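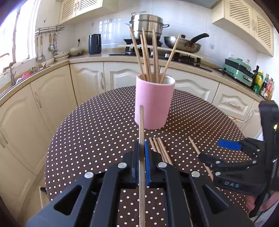
Can you block a hand-knitted shawl without proper blocking wires? Ordinary cotton thread will do it, as long as it is smooth and stronger than the yarn you are pinning out.

I had this from Pirmin Nägeli, who ran the lace table at our August meet-up, and I have now done it on three shawls. The latest is the Valtument, a half-circle pattern that a few of us started together after Christmas. I cast off last week, so I am writing up my notes while I remember them.

18/03/2018

The yarn was Usent two-ply in a grey-green. I bought 200 grams and have a fair bit left, probably enough for a pair of wrist warmers. The pattern says 600 metres and I would say that is right if your tension is the same as the designer's. Mine is usually tight, so I went up a needle size for the border.

I had one real problem, at row 19 of the second chart. The yarn over before the centre stitch is easy to miss, and if you miss it the leaves lean to one side. I knitted 7 rows past it before I saw. I tried dropping down just the one column and gave up after an evening – it was quicker to pull the whole lot back to the lifeline and go again. Put a lifeline in at the end of each chart. I nearly didn't bother with the second one.
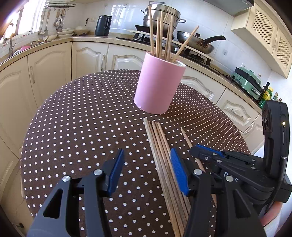

For the blocking, I soaked the shawl in cool water for half an hour and rolled it in a towel. Then I threaded a long piece of cotton through every loop along the straight edge, using a blunt needle, and left plenty spare at both ends. Pull that tight and pin the ends and you have a straight line with only a few pins. The curved edge still needs a pin in each point. I did it on the spare bed with an old sheet over the mattress.

Leave the thread in until it is completely dry. I took mine out too early on the first shawl and the top edge went wavy again.

The beads were a late decision. Arkine had small glass ones in a dull gold and I put one at the tip of each leaf on the last repeat, with a fine crochet hook. They add a bit of weight and it hangs better for it. Some people in the group used the Aigner ones, which have a bigger hole and go on faster, but I found them too shiny against this yarn.

Leonardo Ruggiero is knitting his in dark red with no beads at all and has changed the border to plain garter stitch. He sent me a photo of it half done and I think I like his border more than the original. I have asked him to write down what he did at the corners.

Next is the swap parcel, which needs to go in the post before the end of the month. I have the wrist warmers in mind for that, if the leftover yarn stretches. I still haven't picked a cable for them.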